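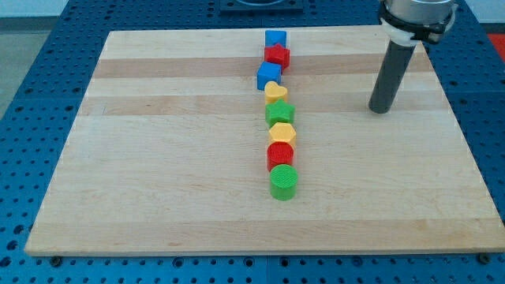
Issue 2, page 346

Sorting Procedure

Maricruz Maldonado wrote the procedure in September and left no key. It ran to one page. Shapes were to be placed on the maple-coloured board in a single line, touching where possible, and read from the far edge toward the reader.

Anayeli had inherited the page, the blocks and the argument about them.

"Blue cube, red star, blue cube," said Kevin Dolan. He had a clipboard from Cartwright and wrote in block capitals. "Yellow heart. Green star. Yellow hexagon."

"Then the cylinders."

"Red, then green."

He ruled a line under the entry and numbered it 807. The tolerance for lateral error was not specified. The second cube sat to the left of centre, and he asked whether that was a value or a mistake.

"My aunt didn't record mistakes," Anayeli said.

"Everyone records mistakes. They use a different column."

She checked the page. There was one column. At the foot, in pencil, her aunt had written Ilness, the town with the one L, and a tram fare in an amount no longer charged.

Kevin proposed straightening the cube and reading the line again. Anayeli considered the colour of the heart, which her aunt had always put fourth, at the table and in letters.

"Log it as found," she said.

He logged it as found, initialled the entry and turned the clipboard around for her signature.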